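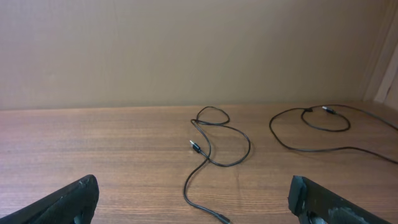 Figure 4. Wooden tabletop against a plain beige wall.

4. Shared tables and the working day

4.1 Sample and measures

The questionnaire was returned by 3,602 households in four towns: Plunon, Pekeck, Bezerra and Druscombe. Twenty returns were duplicates and were removed, which left 3,582 for analysis. Each household named one table that was used for paid work or school work on at least two days in the reference week, and all later items refer to that table. Households with a separate office were kept in the sample if the office table was also used for another purpose, such as sewing or folding clothes.

Three quantities were derived for each table. Changeover count is the number of times per day that the main use of the table changed. Clearing time is the reported number of minutes spent removing items before the next use could start. Residue is a simple score from zero to five for what stayed on the table through a changeover, as recorded by the respondent on a checklist. Papers, chargers, cups and toys each had their own line on the checklist, with a final line for anything else.

A subsample of 181 households also kept a diary during one week in April. Diary entries were limited to 400 words per day. The diaries were coded by two readers working separately, and disagreements were settled by a third reading. Codes that appeared in only one household were merged into the nearest broader code.

4.2 Changeovers

Changeover count was higher where the table stood in a kitchen than where it stood in a bedroom or hallway. The pattern held in all four towns, although the gap was narrow in Pekeck, where kitchens are small and meals are more often taken elsewhere. Number of adults at home had a weak effect on its own. Number of school-age children had a strong one, mainly through the early afternoon, when lessons ended and the table passed from one child to another or back to an adult.

The diaries show that many changeovers are partial. One end of the table is given up while the other stays in use, and the border between the two is kept by habit or by an object placed across it. Our questionnaire did not allow for this — a table was either in one use or in another — and the counts reported in this section should be read as a lower bound.
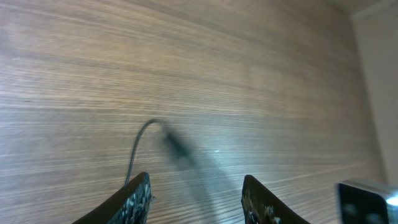 A respondent in Druscombe objected to the term itself, writing that in her home "the table never changes over, we just all get on with it and somebody moves when the food comes." Similar remarks occur in diaries from the other towns. We coded them as continuous shared use and left them out of the comparison of means.

4.3 Clearing time and residue

Clearing time was short in most households and had a long upper tail. It rose with the number of separate items in use and was not related to the value of the table or to its age. Respondents who stored work items within arm's reach of the table reported shorter clearing times than those who carried them to another room. The direction of this effect is uncertain. Households that clear often may have moved their storage closer for that reason.

Residue behaved differently. It was highest in households with the fewest changeovers, and chargers were the item most often left in place. Several diaries describe an evening meal eaten with work papers pushed against the wall side of the table. Cups were seldom scored as residue, possibly because they belong to either use.
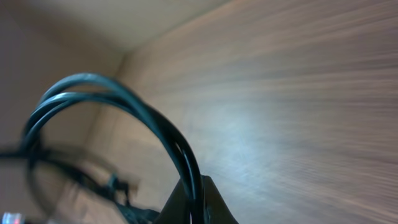

4.4 Agreement between adults

In households with two or more adults, a second adult was asked to fill in the residue checklist separately. Agreement was good for papers and toys and poor for chargers. The adult who did paid work at the table gave lower residue scores than the adult who did not. This difference remained after the answers were matched by time of day.

Agreement on clearing time was lower still. Second adults tended to round to five or ten minutes, and first adults to the nearest minute. We therefore use the first adult's figure throughout and treat the second only as a check on rank order.
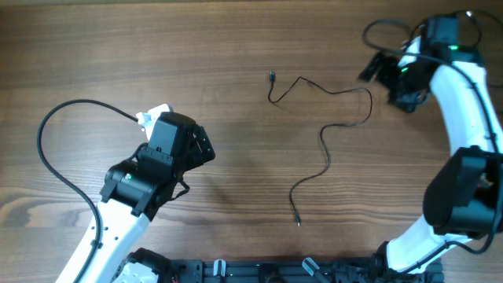 Does a larger table shorten clearing time? The effect disappears once household size is entered in the model, as larger tables are found mostly in larger households and collect more items.

Table shape was recorded but is not used further. Round tables were rare outside Bezerra, and the cell sizes do not support a comparison. Extending tables were scored at the length in use on the day of the questionnaire — a rule that respondents found easy to follow, though it hides any change in length during the week.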